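Raluca Nedelcu on teaching the novels everyone thinks they already know

Raluca Nedelcu had the kettle on before I had my coat off, and there were books on both of the chairs, so we spent our first few minutes moving Frankenstein from one place to another. She has been teaching literature to older teenagers in Lornora long enough that former students now send her their own children, and she has strong, cheerful opinions about symbols, essays and the people who are made to write them.

I asked her to begin with Frankenstein, which her class reads every January, when it gets dark early and the ice chapters feel close to home.

"I used to start with the monster," she said. "Everybody wants to start with the monster! But we'd get stuck there for two weeks, and all I would get was thirty pages of people telling me he's lonely. Well, yes, he is lonely. Mary Shelley tells you that herself, you don't need me for it. So now I start with Walton and his letters, because there's a man on a ship writing home to his sister that he has no friend, and the students skip right past him."

Once they have noticed Walton, she told me, they begin to notice how many people in the book are writing or talking to someone who isn't in the room. Victor leaves letters unanswered. The creature learns to speak by listening through a wall to the De Lacey family, and the only one of them who welcomes him is the old man, who is blind.

"That scene with the old man is where I slow right down," she said. "I read it aloud, the whole thing, and I'm not a good reader, I go too fast when I'm nervous. But the room gets very quiet. Then Felix comes in and it all goes wrong, and there's always somebody who is really angry with Felix. I love that. I'd take one angry paragraph about Felix over 5 tidy ones on fire as a symbol of knowledge."

She does not dislike symbols, she was quick to add, and she poured more tea while she thought about how to put it. What bothers her is the essay that treats a novel like a code, with a list of objects on one side and their meanings on the other. She blames the study guides a little, and herself a little too. For years she gave out a sheet with fire, light, ice and the moon on it, and the students filled it in very nicely and forgot it by spring.

These days they keep a reading notebook, and the only rule is that every entry has to begin with a sentence copied out by hand from the book. One boy copied the creature's line about his being Victor's Adam, and then wrote about his stepfather, and somewhere on the second page he came back to Milton all on his own. "I didn't put a grade on that one," Raluca said. "I wrote him a letter back. It took me most of a Sunday."

I wondered whether Victor is hard to defend in front of a class of seventeen-year-olds. She laughed and said she has more or less stopped trying, though she does ask them to look at how young he is when he leaves for Ingolstadt, and how soon after his mother's death. Grief, in her view, is the part of the novel that gets the least attention – he goes off to conquer death with the funeral hardly over, and then he can't bear to look at what he has made.

"They see it when they're ready," she said. "Some of them write to me years later and say, oh, I read it again, it's about the mother. And I think, good, you got there, it doesn't matter when."

We talked until the tea was cold, about Elizabeth, and Justine's trial, and whether the creature really means what he promises on the last page. Raluca thinks he does. She also thinks the best essay question she ever set was the shortest one, which was simply to ask who in the book listens.

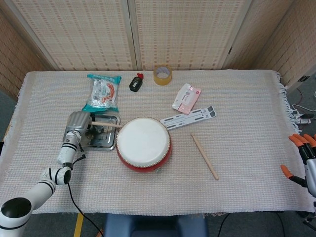

Postbridge writes: I had never thought of Walton as one of the listeners, but he is the only person who hears both Victor and the creature out, and he does turn the ship around afterward. I always put that down to the crew wanting to go home. Now I'd like to read the last letters again and see how much of it is Victor's story working on him, even with Victor telling the men to press on. I do wish she had said more about Elizabeth, though. Does she ever get listened to at all?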